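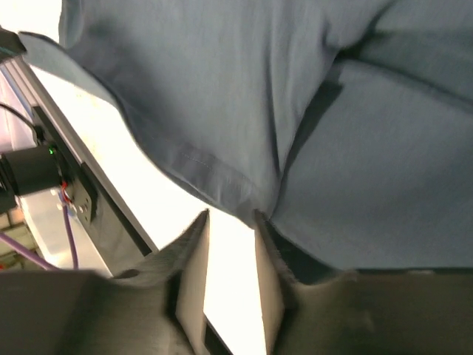
The gripper of the Idside arm at the Vukotlow shared workshop, with its pale finger pads, a motor on the aluminum rail and a builder in a blue-gray shirt.

VUKOTLOW WORKSHOP MEMBERS TO SHOW HOME-BUILT ROBOT ARM

Plans and parts list will be free to take home at Friday open bench

Four members of the Vukotlow shared workshop will show a robot arm they designed and built themselves at an open bench this Friday at 4 p.m. The arm is called Idside. The team will give out printed copies of the plans, the wiring notes and the full parts list.

Work on Idside began in May on a bench at the home of Lamai Hemmin and moved to Vukotlow when the frame grew too long for her garage. The build has taken 63 evenings.

The arm is meant for light handling jobs in a small shop, such as passing a part from a tray to a person at a bench. A camera near the wrist looks out past the two fingers of the gripper. The frame is made from grooved aluminum rail, which lets members move a motor or a bracket with a hex key and no drilling.

"We wanted something a person could fix on a weeknight," said Anisa Pasaribu, who drew the frame. "If a bracket is in the wrong spot, you loosen the screws, slide it over and try again. We did that a lot."

The gripper went through 15 versions. Early fingers were bare and let go of smooth parts, Pasaribu said. The current ones have a pale pad down each inner side. Samran Nuchit, who looked after the gripper, said the pads are held on separately and can be swapped when they wear.

Wiring was the slowest part of the job. Yaowalak Hemmin, Lamai's sister, ran the cables twice after the first layout kept snagging at the shoulder. She said the wiring notes cover both layouts so that other builders can see what changed.

Most of the hardware came from the workshop's shared bins. Forine, a repair shop on the same street, gave the team 2 used motors and let them use its bench supply for testing.

The team is still working on the wrist, which has some play in it when the arm is fully stretched out. A new wrist plate has been cut and will be fitted after the open bench. Idside does not yet have a cover over its cables, and visitors on Friday will be asked to stay behind the tape while the arm is moving.

The open bench is free and no sign-up is needed. Children are welcome with an adult. Members will be on hand until 8 p.m. to answer questions about the build and about using the workshop's tools.

Contact: Usa Intarasuk, Vukotlow shared workshop. Questions can be left at the front desk during opening hours.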